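Derek Dawber
January 21, 2024

Sunday night and I have decided to sort out the kid's school bag before term starts, instead of at 7.40 on the first morning with one shoe on. A thread, for anyone else who has been walking past the bag since December.

The bag went into the hall cupboard on the last day of school. It has not been opened in the time since. I would like you to sit with that for a moment, as I did, with my hand on the zip.

My sister's advice was to do it outside, wearing gloves. My sister has three kids and a pressure washer, so I generally listen to her, but it was 36 degrees on the deck and I'm not a well man.

Step one is to clear a table. A whole table. Not the end of the table with the mail pushed over. You want the bag lying flat with room on one side for what you're keeping.
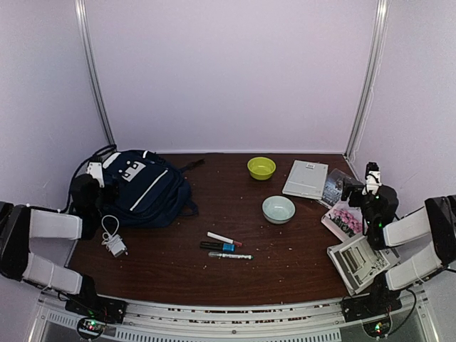 Anyway, markers. Every school list I have ever been handed asks for markers, and every year I buy a full set, and every year they come home as survivors of some terrible campaign. Always a mixed lot too, never two from the same packet.

The marker test: scribble on the back of an envelope. If it squeaks, it goes. If it writes but only when held at a particular angle while you say encouraging things to it, it also goes. I know. I find this hard as well.

I kept a green one for four years on the grounds that it was "nearly good". It came with us through a house move.

Crumbs. I don't have a method for crumbs. You turn the bag upside down, you bang the bottom, you get a handful. You do it again and get the same handful. I believe the lining makes them.

My neighbour Knut Kuhlmann vacuums his kids' bags with the crevice tool. He told me this over the fence as though it was a normal thing to tell a person, and I went straight inside and tried it, and he's right, and I won't be telling him.

Straps next. Pull them all the way out and have a look at the ends. If the webbing is going fluffy, run a lighter along it quickly and it'll seal. Quickly is the important word. I've had a strap go up like a birthday candle, and the smell stays in a kitchen for days.

Someone is about to ask why I don't buy a new bag. The one the school shop wanted to sell us was a Brinkmann and it cost 148 dollars. For a thing that gets dropped on concrete twice a day. It had a pocket for a second, smaller pocket.

So the old bag goes again. It gets wiped down with warm water and dish soap, stood open by the back door overnight, and nobody is to put a wet towel in it. That last part is directed at a specific person.

Chargers. Check the plug before you wind it up. Loose prongs, cracked case, cable showing its insides, bin it (in the e-waste box, not the kitchen bin, I've been told off). Otherwise a loose coil and a twist tie, and don't wrap it tight round the plug, that's how the last one died.

I own one drawer of chargers. It holds chargers for phones that have been dead so long their makers are dead too. My wife asked what the fat grey one was for and I said "Tasero", with total confidence, and she said what's a Tasero, and I had to go and check something in the shed.

Bowls! This is the part of the system I'm proud of. Small bowls from the kitchen, whatever you have, one for coins and one for the bits you can't identify but are afraid to throw out. You go through the second bowl at the end with the child present, as a sort of hearing.

Findings so far this summer, from coat pockets and the sports bag, as a guide to what you're in for: 17 hair ties (we have a son), half a ruler, a permission slip for an excursion in July that he did go on, so I suppose I signed something.

Then there's cloth. There's always some bit of cloth by the end of it, and the temptation is to leave it in a heap and call the job done.

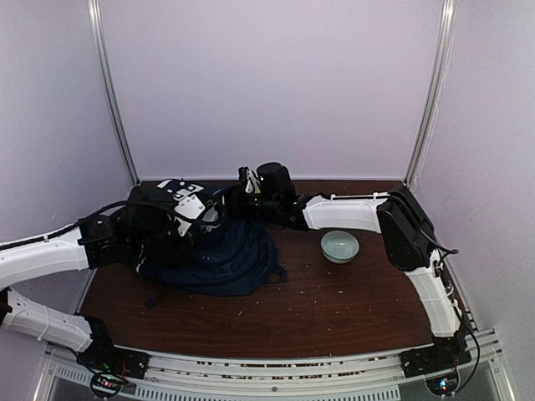
I say wash it first and ask whose it is later. Cold wash for anything navy, inside out, and keep it away from whites. I have a set of pale blue singlets that used to be something else.

Folding is where my wife and I differ. She does the proper thing, corners matched, in thirds. I do what my dad did, which is fold it over until it stops being large and then put something heavy on top.

If you want to do it properly: lay it flat, smooth from the middle out, then bring the corners over. Two people is easier for big stuff. Two people is also how you end up discussing whose turn it was to ring the plumber.

Labels. I bought 200 iron-on name labels three years ago and have used nine. They're good labels. They have sat in the third drawer the whole time while an entire wardrobe of jumpers walked out of our lives, each one with a blank collar.

Tonight I ironed on four. Two are straight.

Time taken, start to finish, one bag: an hour and ten, including a tea and a short lie-down. Next up is the lunchbox, which I have located by smell and am leaving for tomorrow.

Replies are open if you've got a real answer on crumbs. Knut, if you're reading this, I used a brush.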